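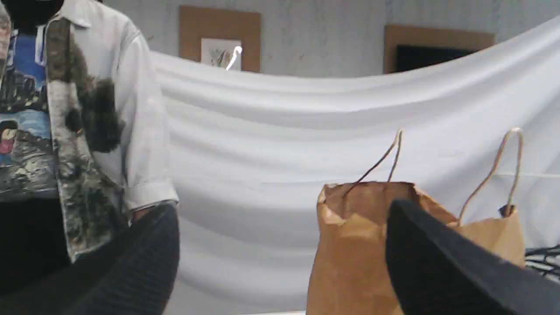
Heino Baranauskienė would like it known that a paper bag is harder than a chess opening. A chess opening, Baranauskienė points out, holds still and does not fold up when you take it by the handle.

DROLLITZ, Friday, October 30, 2026. Dudon today announced that Kļaviņa, its collection of recorded examples for teaching robots to handle shopping bags, has reached 133 hours. The company had planned to announce this in June. The bags had other plans.

Each example in Kļaviņa is one attempt by a person guiding a two-fingered gripper, recorded from a camera close to the fingers. Handles count double in the company's internal scoring, a rule adopted after 3 weeks in which every operator quietly chose to work on boxes.

Failed attempts stay in. Dudon's first learning system was trained only on clean grasps and, on meeting a twisted handle lying flat, closed its fingers on nothing and lifted with great confidence. The current one has seen plenty of fumbling and has learned to try again, sometimes more often than the operators would like.

The next round of recording, under the name Jultton, adds bags passed between a person and the gripper. Operators will work in 2 shifts, with 10 bag types on the list. Plastic bags have been put off until next year by unanimous vote of the people who would have to pick them up.

Research groups may request access to Kļaviņa through Dudon's Drollitz office. Requests for used bags will also be considered.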